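24/12/2020

I have been meaning to write about the Kosach book since the clocks went back, and now the mince pies are out of the oven and the house is quiet, so I have no excuse left. Pour yourself something warm, because I do tend to ramble once I get going on painters (those of you who sat through my three posts on Neagu's teacups will know!).

For anyone new, Kosach was a painter of small portraits who settled in Plandholm as a young woman and stayed there for the rest of her life, working in a pair of rooms above a saddler's shop. She painted sea captains' wives, mostly, and their children, and now and then a dog that was plainly more fun to paint than its owner. She never had a London dealer and I don't think she wanted one. The faces are what people remember, but for me it has always been the hands. They are never folded politely. They fiddle with ribbons, or pick at a cuff, or hold a letter slightly too tightly, and you feel you have walked in on somebody.

The new catalogue lists 402 pictures, which is far more than I had expected, and I have been through it twice now with a pencil. Only 11 of them are self-portraits, and she looks cross in all but one. Wanting Zheng, who wrote the long essay at the front, thinks the cheerful one was done as a present for her sister, and she makes a good case from the letters. I was less sure about the chapter on dating. A good deal seems to hang on the colour of a curtain, and curtains do fade, as anybody with a south-facing front room could tell you.

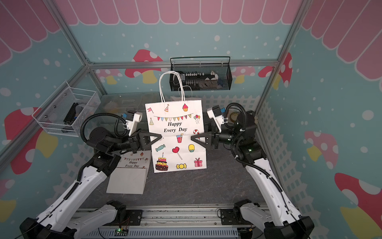
A white paper gift bag, held from both sides.

My own copy of the catalogue was a gift, from my brother-in-law, who handed it over early so that I would stop hinting. It weighs about as much as a small goose and won't stay open on the arm of the chair, so I have been reading it at the kitchen table with the butter dish on one corner. The plates are lovely, a touch dark in the blues, and there is a fold-out of the big family group that I keep opening just to look at the grandmother's lace.

I should say something about Gudstead, where the family group hangs. I went in February, before everything shut, and had the upstairs gallery to myself for nearly 2 hours. The picture is much larger than you would think from the plates, and hung rather high, so I stood on tiptoe like a child at a sweet counter. There's a little boy at the far left with a spinning top, painted so quickly that you can count the strokes in his collar, and then right beside him his mother's sleeve, which must have taken weeks. I do wish the essay had said more about that sleeve.

Next time I want to get on to the drawings, and to the odd business of the missing sketchbook, which the catalogue deals with in a single footnote on the very last page. If any of you have seen the drawings in person, do leave me a comment, and a happy Christmas to you all.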